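Los casquillos de latón

Cuando Jhair Yupanqui entró a trabajar en el taller de Nelberg, lo primero que le enseñó Zewditu Gebru fue a escuchar las pinzas. Le puso una en la mano, una de las negras, con sus bielas y sus pasadores, y le pidió que la abriera y la cerrara despacio, con los ojos cerrados si no le daba vergüenza. A Jhair sí le daba vergüenza, pero los cerró igual.

- ¿Qué oyes?

- Nada.

- Pues esa está bien - dijo Zewditu, y se la quitó para darle otra.

La segunda hacía un ruidito, muy poca cosa, como cuando alguien mastica un grano de azúcar en la habitación de al lado. Era la 524, que había vuelto de Gebretsadik envuelta en un paño de cocina, con una nota de Gaëtan Langlois en la que pedía perdón por el paño y explicaba, con su letra inclinada de siempre, que los dedos ya no se encontraban donde debían. Uno llegaba antes y el otro después, y las bolsas se le escurrían.

Zewditu llevaba diez años reparando mecanismos y tenía la costumbre, que a unos les encantaba y a otros los sacaba de quicio, de contarle a la pieza lo que iba a hacerle. "Ahora te voy a sacar este pasador, bonita, y no te va a gustar." Jhair sostenía la bandeja. Salió el pasador, salió el casquillo, y ella lo acercó a la lámpara y se lo mostró por dentro: un lado gastado en óvalo, apenas una sombra, lo justo para que el dedo bailara.

- Todo el mundo mira las yemas - dijo -, porque es lo que toca las cosas. Tú mira siempre los casquillos.

Cambiaron los tres que estaban peor. Los nuevos entraron a presión, derechitos, con una prensa de mesa que había sido del padre de Abenezer Mekonnen y que Abenezer no dejaba tocar a casi nadie, aunque esa mañana se la prestó a Jhair y se quedó detrás de él todo el rato, respirando fuerte. Luego vino la grasa, una gota en cada pasador y el sobrante fuera con un trapo limpio, y después el ajuste de los dedos, que fue lo más largo. Zewditu aflojaba un tornillo, juntaba las yemas, las miraba a contraluz, chasqueaba la lengua y volvía a aflojarlo. A las seis vueltas Jhair dejó de sostener la bandeja y se sentó. Ella ni se enteró, o hizo como que no.

Era ya media tarde cuando Liya Tamiru bajó a preguntar si la 524 podía salir con el pedido de Dremum. Traía café para todos, un café espeso y demasiado dulce, y lo fue repartiendo por las mesas mientras Zewditu apretaba el último tornillo y se secaba la frente con la muñeca.

- Pregúntaselo a él - dijo, señalando a Jhair con la barbilla.

Jhair tomó la pinza. Pesaba lo mismo que por la mañana y sin embargo la agarró de otra manera, con más cuidado, como se agarra algo que uno ha visto por dentro. Cerró los ojos, esta vez sin vergüenza ninguna, y movió los dedos despacio. Abrir. Cerrar. Abrir otra vez.

- Nada - dijo -. No oigo nada.

Liya apuntó el número en su cuaderno y Zewditu, que por fin había probado el café, le pidió que la próxima vez lo trajera sin tanto azúcar.

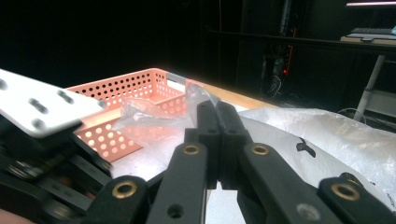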